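Search Search this site Enter keywords Go

FOR IMMEDIATE RELEASE

Totby opens its toy and game swap in Irnton

IRNTON, 08/12/2024. Hi, I'm Jozefína Sýkora, and I run Totby, the little toy library on McAlister Street. I usually leave the press releases to somebody with better spelling, but I wanted to write this one myself because I'm so excited about it! Our toy swap is going permanent. Starting this month you can come in any weekday afternoon, bring something your kids have outgrown, and go home with something they haven't.

We tried it out last August in the church hall and I figured we'd get a few neighbors and a lot of leftover jigsaws. We got around 200 families (and yes, still a lot of leftover jigsaws). People kept asking when the next one was, so I went looking for shelves.
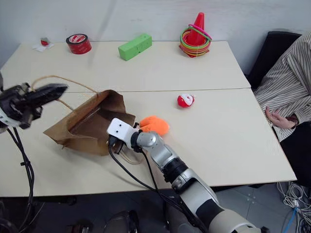 How the swap works

Bring up to 2 toys per child. We check them over, wipe them down and give you a token for each one. A token gets you any toy on the swap shelves, big or small. I know some places do it by price, but I've tried explaining that to a four-year-old holding a fire truck, and I'm not doing it again.

Stacking toys, blocks, puzzles, board games and dress-up clothes are all welcome. Please don't bring car seats, crib mattresses or anything with a battery door that won't close. If a game is missing a piece, write that on the lid and we'll put it in the spare parts bin, which is the most popular thing we own.

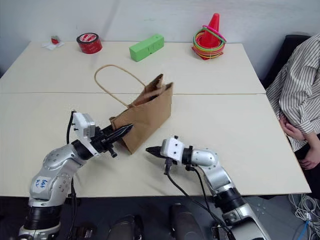 We're starting with 300 toys on the shelves, and a good chunk of those came from Akitness, the gym next door, after they cleared out their old playroom. Thank you, Akitness! They're also letting swap families use their parking lot after 3 p.m., so no more circling the block with a dollhouse in the back seat.

It's all free. If you don't have anything to trade, come anyway and ask at the desk for a starter token.
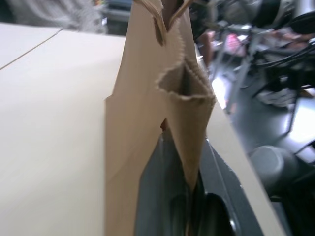 Paper bag with a zigzag-cut top.

Regular library loans carry on just as before, and your card still works for both. Reporters and photographers are welcome on any swap afternoon. Just stop at the desk and ask for Jozefína.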